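About Us

Welcome to Noller, and thank you for stopping by. If you have found your way to this page you are probably either wondering whether to book a table with us or wondering who on earth we are, and we hope to answer both before your tea goes cold.

We are a small restaurant with rooms on the edge of Pidinau, at the bottom of Gilchrist Lane where the road narrows and everyone has to breathe in to let the milk lorry past. There are 11 tables downstairs and a handful of bedrooms above, and the whole place is run by a married couple with a great deal of help from people who have become very dear to us. We cook dinner five nights a week and a long, slow lunch at the weekend, and we have been known to do a rather good breakfast too (though you will have to stay the night for that one!).

How we got started

Before Noller there was a tea van. We bought it with some savings and quite a lot of optimism and drove it to fairs and village shows for two summers, selling soup, cheese scones and a lemon cake that people still ask us for. It was great fun and it rained nearly all the time. By the end of the second August we had a drawer full of scribbled recipes, a list of customers who wanted to know where we would be next, and a strong wish for a proper roof.

The building came up for rent that autumn. It had been a saddler's, then a draper's, and then for many years the village's only bank, and you can still see the thick old door of the strongroom at the back of the dining room, which we now use for the wine. We fell for it straight away. The damp took a little longer to love. We stripped the floors ourselves, argued about paint for most of a winter, and opened with four main courses on the menu, one of which sold out before half past seven. It was the rabbit pie, and we have never dared take it off.

What we cook

Our food is the sort we like to eat ourselves on an evening out, a bit smarter than home but never so smart that you are afraid to ask for more bread. The menu is short and changes with what comes in. Lamb and most of our vegetables come from Proltton, which is the farm on the hill you pass on the way here, and the fish arrives early in the morning from the coast, so we never quite know what it will be until the boxes are open. In spring there is a great deal of rhubarb. In winter there is a great deal of everything with gravy.

We do take care over vegetarian dishes, having both been given one too many stuffed peppers in our time, and there is always a proper choice. If you can't eat something, please tell us when you book and we will happily talk it through. A day's notice is lovely if you have it.
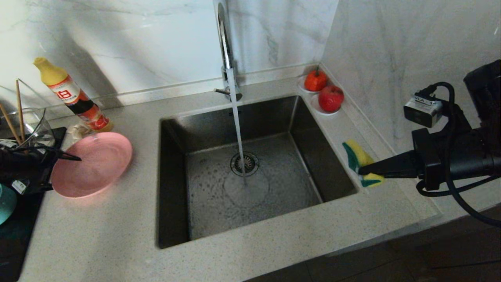 Running water at the sink.

Dressing up, or not

We are often asked if there is a dress code and there isn't one. Some of our guests like to make an evening of it and come in their best, and we love to see that, especially on anniversaries. Others come straight off the hill path and leave their boots in the porch, where there is a rack and a basket of slippers in all sorts of sizes. Both will get the same welcome and the same table if we have it. The two tables in the bow window are the ones people ask for when there is a ring in somebody's pocket, so do drop us a hint if you would like one of those and we will keep it to ourselves.

Children are welcome at any time, and well-behaved dogs may join you in the front room, where it is a little noisier and the fire is closer.

Staying the night

The bedrooms came later, once we had grown tired of watching people look at their watches over pudding and ask about the last bus. It is bus number 64, and it leaves from outside the chapel far too early for anyone who has ordered cheese. The rooms are simple and quiet, with good mattresses and thick curtains, and the bathroom in the largest has a tub long enough for a tall person to lie down in. Breakfast is served until half past ten, later if you ask us nicely the night before.

Finding us

Come through Pidinau towards the church and turn down Gilchrist Lane by the post box. We are roughly 300 yards along on the left, with a green sign and usually a bicycle against the wall. There is parking behind the building, but the entrance is tight, so if you have a larger car you may be happier leaving it in the square and walking down. Please mind the step at the front door.

Bookings can be made by telephone or by popping in. We do answer emails, but we tend to get to them after lunch service, so for a table the same evening it is always best to ring. For parties of more than eight we ask for a small deposit, and we will send you the menu ahead of time so that you can have the fun of choosing.

We look forward to meeting you, and if you were one of our tea van regulars, do say so when you come in. The lemon cake is usually on the counter.

Page last updated 11/19/24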